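Table felt

Table felt, also called an underlay or silence cloth, is a padded textile laid between a tabletop and the cloth that covers it. It reduces noise, limits slippage of the upper cloth and protects the surface from heat and abrasion. The upper cloth is known as the top cloth or cover cloth. When a top cloth is used alone, as is common on work tables, it is called a loose cover.

Loose covers

A loose cover is held in place by its own weight and by friction with the tabletop. The part that hangs past the edge is the drop. A longer drop adds weight at the edge and pulls the top surface flatter, but it also catches on knees and chair arms. Covers for work tables are usually cut from plain-weave cotton or a cotton and polyester blend. Undyed and off-white fabrics are preferred where small dark parts are sorted, as the contrast makes them easier to find.

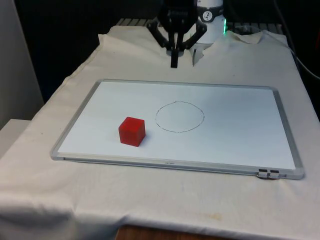

Wrinkling in a loose cover has two main causes. Fold creases are left by storage and run in straight lines. Displacement wrinkles form when the fabric is pushed across the surface, and they collect as ridges or peaks where the movement stops. Fold creases can be removed by steaming. Displacement wrinkles are cleared by lifting the nearest edge and laying it down again; smoothing by hand from the center tends to move the ridge elsewhere.

Fastening

Covers that must stay flat are fitted with clips, corner weights or an elastic hem. The Wekton clip, a sprung steel clamp, fits tabletops up to 2 inches thick. Corner weights are sewn into the hem or hung from it. Elastic hems give the smoothest surface but leave no drop, and the cover has to be made to the size of the table.

Care

Cotton covers are washed warm and dried flat or on a line. Brown marks on pale cotton are most often caused by tea, coffee, rust or scorching, and each needs a different treatment. Tea and coffee respond to an oxygen bleach soak. Rust is treated with a mild acid, and chlorine bleach should be avoided as it can set the mark. Scorched fibers are weakened and may not recover.

In trials by Solène Picard and Dougal Ogilvie, plain cotton covers lost almost 28 percent of their tear strength after repeated hot washing. Blended covers kept more of their strength but held creases longer.

See also

Drop cloth
Oilcloth
Table skirt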